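Big blue serving bowl – leave it out or put it away?

Plenik Home Forum > Kitchen & Dining > Dishes and Storage

lattice_lane
Posted Jan 28, 2020
I have one large ceramic bowl that doesn't fit with anything else. It's 11 inches across and my upper cabinets have a fixed shelf, so it only goes in if I take the mixing bowls out first. I use it for salad twice a week and for potatoes when we have people over. The rest of the time it sits on the table. My sister says it's in the way. Where do you keep yours?

bruton_south
Lower cabinet, on its own, on a folded dish towel. I wouldn't leave a bowl that size out. It collects dust and mail.

pie_tin_32
Mine stays on the table all year. Fruit in July, nothing in it the rest of the time. If you use it twice a week it isn't clutter.

bruton_south
You still have to move it every time you wipe the table.

pie_tin_32
So you move it. Takes two seconds.

Ankrah Kitchen
Can you nest it? I keep 9 bowls in one stack, biggest at the bottom, with a paper towel between each one. Takes up one spot in the cabinet.

lattice_lane
I tried nesting. The stack gets too heavy and I have to lift all of it out to get at the one on the bottom, and that's the one I want. Also worried about the rim.

Ankrah Kitchen
Is it a metallic rim? If it is, don't stack anything inside it that touches the edge, and keep it out of the microwave. I had a set from Lurari with a gold line and it wore off in patches where the next bowl rubbed. The dishwasher didn't help either.

lattice_lane
Gold colored, very thin. I don't know if it's real metal. No mark on the bottom that I can read. I wash it by hand.

greenhouse_door
Depends what it looks like to me. A plain white one I'd put away. Something with a pattern I'd leave out. Do you have a picture?

lattice_lane
Yes, see below.
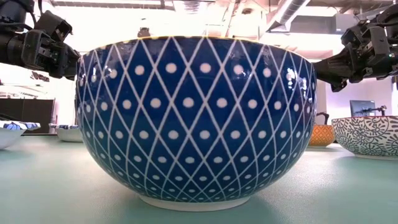

The blue one, with the smaller bowls behind it

greenhouse_door
Leave that out. The diamonds getting smaller toward the foot is nice work and you'd never see it in a lower cabinet.

bruton_south
It's a good looking bowl. I'd still put it in the cabinet. Glossy glaze shows every fingerprint.

pie_tin_32
The blue looks good on that table color. I vote out.

Ankrah Kitchen
Out is fine, but check the foot ring. If it's rough it will scratch the tabletop when you slide it. Run a finger around it. Felt dots work, or a cork mat if you don't want to stick anything on.

lattice_lane
Checked, and there is one rough spot. I'll get a cork mat. It's staying on the table for now and the small ones are going in the cabinet.

bruton_south
Get a mat bigger than the foot or it will tip when somebody leans on the rim.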